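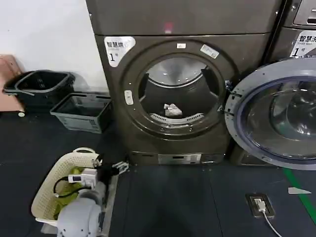 Laundry cell working group, minutes
April, Sallside site, 2:00 p.m. in the small meeting room, then out on the floor

Present: Ingeborg Nolte (chair), Tianyou Ye (minutes), the two Dorkley technicians, evening shift lead
Apologies: Grube

1. Minutes of the last meeting
Agreed, with one correction. The gripper linkages were greased by Dorkley and not by the evening shift. Sorry, Dorkley!

2. Running hours
The arm logged 1,426 door cycles since the last service, and 177 of those needed a second try at the dryer door. Ingeborg was delighted with this (it is our best stretch so far) and would like the second tries broken down by time of day before we change anything else. Tianyou has the logs and will do it.

3. Approach to dryer 1
Long discussion, and a good one. The round opening gives the arm plenty of room once it is lined up, but the lining up is where the seconds go. Dorkley would like to teach the approach again from lower down, coming in over the floor and rising at the door ring. The shift lead asked whether that gets in the way of the washer door when it is standing open, as it overlaps the dryer on that side. Good point. Dorkley will teach the path with the washer door fully open and keep that as the worst case.

Agreed that the latch on the left of the ring is the best reference we have for the wrist camera. It has a screw near the top and another near the bottom, and the software finds that pair very happily.
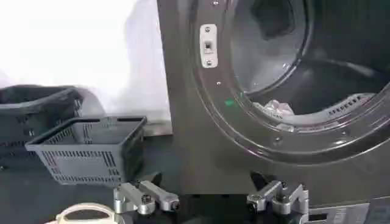 Tianyou Ye

4. Gripper
Both fingers to come off for cleaning. Dorkley showed us how to check the pivot joints for play by hand: hold the link, rock the tip, feel for a click. Everyone had a go on the spare set, and we were all surprised by how little play there is after this many cycles. Hex-head bolts to be marked with paint pen after tightening so that a turned one shows up on the morning walk-round. Lint goes out with a soft brush, no compressed air.

5. Small items left in the drum
The crumpled white cloth at the front lip is exactly the sort of thing we want the arm to get better at. Ingeborg suggested making it a standard check after each round of teaching: one small cloth near the lip, 9 attempts, write down every result including the ugly ones. Agreed with great enthusiasm.

6. Baskets
Shift lead asked for fixed basket positions. Tape outlines to be tried first. Santhorpe use locating pegs and love them, but we would like to keep the floor easy to mop.

7. Cables
Floor outlet and power cord to be added to the weekly sheet. The loop of black cable at the arm's module needs checking at full reach, both directions, before the new path is run at speed.

Actions
Ye: second tries by time of day; update weekly sheet
Dorkley: new approach path, finger cleaning, cable check
Nolte: order paint pens, ask Santhorpe for their peg drawing
Shift lead: tape outlines

Next meeting same room, after the new path has run for a full week.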